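Unit 5: Housekeeping Standards and Inventory in Serviced Apartments

Reading before class: the Wannasri house manual, sections on turnover and linen. Bring the blank inspection sheet.

5.1 Scope

A serviced apartment is let furnished, by the night or by the month, with some level of cleaning included in the rate. The operational difference from a hotel room is the length of stay and the number of items left in the guest's care. A standard hotel room has few loose items beyond linen and toiletries. A one-bedroom apartment with a kitchen has cookware, flatware, small appliances, cleaning supplies and often a second set of linen. Each of these has to be listed, checked and replaced.

5.2 Service levels

Three terms are used in this course.

Turnover clean: full clean between two guests, with linen change and inventory check.
Stay-over clean: partial clean during an occupied stay. Guest property is not moved.
Deep clean: scheduled work on ovens, grout, mattresses, window tracks and vents.

The rate sheet must state which of these the guest receives and how often. At the Randetti property the stay-over clean falls on Monday for all units. This simplifies staffing but gives a guest arriving on Sunday evening a service call the next morning, which many refuse. Refused service is logged and is not carried forward unless the guest asks.

5.3 The inventory list

The list is kept by unit, not by building. Unit 1143 in the Mamevberg case has 40 kitchen items on its list, counted at every turnover. An item found missing is replaced before the next arrival and charged only if the house terms say so. Small items such as teaspoons and glasses are normally absorbed as operating cost.

Two errors are common. The first is copying one list across all units of the same floor plan, even when the furnishing was bought in different years. The second is marking an item as present when a substitute has been put in its place. A substitute is written on the sheet as a substitute — otherwise the purchasing record is wrong from that point on.
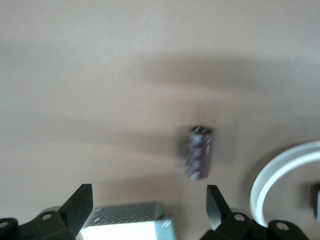
Duangjai Kamolrat would count at check-in as well, with the guest present, on the grounds that a list signed only by staff has no weight when a charge is disputed. The objection is accepted for stays of a month or more. For short stays the added time at the desk is hard to justify, and most operators leave a copy of the list in the unit with a deadline for corrections.

5.4 Inspection sequence

Work from the entry door clockwise and finish at the entry door. Kitchen and bathroom are inspected with all lights on. Run each tap, open each cabinet, and test the door lock with the guest key. Enter the result for each line at once. A sheet filled in afterward from memory is treated as incomplete.

5.5 Exercise

Work in groups of 2. Using the Astard floor plan, draw up an inventory list for the living area and the kitchen. Mark the items you would absorb and the items you would charge, then write the clause in the house terms that supports each charge. Hand in one sheet per group.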